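Worktop

A worktop, also called a counter or benchtop, is a flat, fixed surface used for preparing food, for light work or for display. In domestic kitchens it is usually carried on base cabinets and finished at a height of 90 cm above the floor, or 920 mm where a thicker slab is fitted.

Materials

Early worktops were scrubbed softwood boards. Stone and slate were used in dairies and larders, where a cool surface was wanted. Sheet linoleum, often green or brown, was later glued to timber and edged with metal strip; the Lekholm works supplied it in rolls until the line closed.

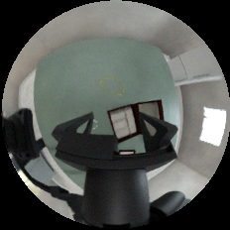 Laminates replaced linoleum in most new housing. They are made by pressing layers of resin-soaked paper under heat, then bonding the sheet to a board core. The core swells if water enters a joint, and cut ends are therefore sealed before fitting. Slate from Cuvdale is still sold for worktops in small amounts. It resists heat well but scratches easily and is oiled twice a year.

Edges and joints

The front edge may be square, bevelled or rounded. A rounded edge chips less often. Corner joints are either mitred or butted, and are drawn together from below with bolts. The Dirner joint, a stepped form of the butt joint, is used where the wall is out of square by more than a few millimetres.
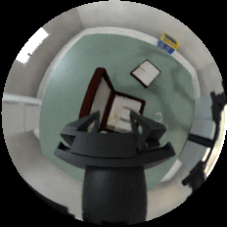
Overhang at the front is normally between 20 and 45 mm. Unsupported overhangs of over 50 mm in slate need a bracket or a hidden rail. The Kavanagh rail, a flat steel bar let into the underside, is the usual choice for thin slabs.

See also: Draining board; Splashback; Workbench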